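Whitish band across the middle of a light wood desk, visible only at an angle

Community Help > Furniture and Surfaces > Desks

Posted by larkum_bench
Status: open, 3 replies, 191 views

I have a desk with a light wood surface, bought secondhand through the office clearance place in Trosolville. No label on the underside except a stamped number, 3019, which I assume is a stock code and not a finish code. The grain is fine and wavy and runs along the length. Color is a pale honey beige with slightly darker lines.

When I sit upright and look down, the top looks uniform. When I lower my head and look along it toward the back edge, there is a wide pale area in the middle where the grain seems to fade. Near the front it looks normal. I first noticed it the evening after I cleaned the desk with Stindetti surface spray, so I don't know if the spray caused it or if I had just never looked from that height.

What I have tried so far:

Wiped with a damp microfiber cloth, then a dry one. No change.
Wiped with a second application of the same spray. No change, possibly a little more streaky at the left end.
Left it alone for two days. No change.

The room has a ceiling fixture with two tubes, mounted behind the desk as you sit at it. There is also a window, but the blind is usually down.

I would like to know three things. Is this damage to the finish? If it is residue, what takes it off without dulling the rest? And if it is neither, is there a way to make it less visible? I read printed drawings on this desk and the pale area is distracting.

belkadi_finishing

Start by separating reflection from residue from damage. They look similar at a low angle and the fixes are different, and one of the fixes for damage will make a sound finish worse.

Reflection test. Pick a point on the back edge and line the pale area up with it. Move your head to the left without changing height. A reflection moves with you. A mark in or on the finish stays where it is. Then switch the ceiling light off and look again with a flashlight held low to one side. If the band is gone, it was the ceiling light.

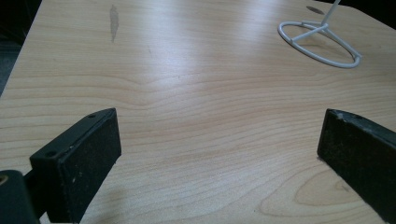 Page last changed: June 24, 2026

The grain lines are a useful indicator. Under a reflection they look washed out in the bright part and sharp again close to the lower edge, with no border between the two. A water or heat mark normally has an edge you can trace with a finger, often a ring or part of one. Cleaner residue falls between those: it has direction, and you can usually see the arcs your cloth made.

Residue test. Put one drop of plain water on a cotton swab and rub a spot the size of a coin inside the pale area. Dry it at once. Look at it from the same low angle. If the spot is now darker or clearer than what surrounds it, you have a film. If it matches, you don't.

For a film: warm water, a very small amount of dish soap, cloth wrung out until it does not drip. Wipe with the grain, one pass per strip, then a second cloth with water only, then dry. Do not use the spray again until you have done this. Two applications of a product that leaves a film give you two layers of film, and your left end may be showing that.

For damage: stop and come back with the result of both tests. What you do next depends on whether the top is lacquered, oiled or a printed surface under a clear coat, and from your post I can't tell which.

For reflection there is nothing to clean. Your fixture is behind the desk, in front of you as you sit, and that is the worst position for glare on a horizontal surface. Light comes down, hits the middle of the top and leaves toward your eyes at the same angle. Options, cheapest first:

Turn the desk ninety degrees so the tubes run along one side of it.
Fit a diffuser to the fixture. It lowers the peak brightness and spreads the band, so the band gets wider but fainter.
Put a matte desk pad over the working area. Avoid clear vinyl, which reflects more than most wood finishes do.
Keep the ceiling light off and use a desk lamp of 700 lumens or so placed to the left or right, never at the back.

One more note on finish. A satin coat that has been rubbed in the same place for years goes glossier there, and the reflection gets stronger in that zone. On a used desk this is common in front of the chair. It is wear, and it can be evened out with a very fine abrasive pad, but I would not do it on a top I had not identified.

trosolville_mike

had the same thing, it was the light. just buy a desk mat

grainline_k

Agree with the tests above, with one correction. The swab test is not reliable if the film is silicone or wax based. Water beads on it and you get a false negative. Use a swab with a little mineral spirits on the underside of the top first, wait, check for softening or color on the swab, and only then try it on the pale area. Open the window.

I also would not put an abrasive pad on this desk at all. If the top is veneer or printed, the clear layer is thin and you will go through it at the edges and corners before the middle looks any different. I did that to a side table in November and the front corner is still lighter than the rest.

Check the Stindetti bottle. If the directions say "adds shine" or "protects," it leaves something behind by design.

larkum_bench

Ran the tests. The band moves when I move and goes away with the ceiling light off. The swab spot matches in the middle. At the left end the swab spot came up clearer, so there is some film there as well. Will wash that end with soap and water tonight and turn the desk when I have help. Leaving this open until then.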